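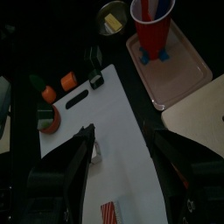 How do I get a spot at the diocesan listening session in Rurnetham?

Hi all! Our parish bulletin says the bishop's office is holding an open session on the school closures, and I'd love to go. It says "register through your parish" but ours has no form. Can I just turn up? I'm not a school parent anymore, only a very keen parishioner!
Posted by Skullemum, Saturday, April 14, 2018

Colleen Dhillon
Yes, go! I went to the one at Gidden and it was so worthwhile. You don't have to be a parent. Call the parish office and ask them to put your name on the list (ours did it over the phone in a minute). The hall holds 300 and they do let people in at the door if there are seats left, but only listed people get to speak. Speakers had three minutes each, so write yours out! I brought the petition from our side, 3,706 signatures, and they took it and gave me a receipt.

Lucyna Laskowska
Gidden was full by 7. Ask for Father Stępień, he has the list. You can send a letter too if you can't make it.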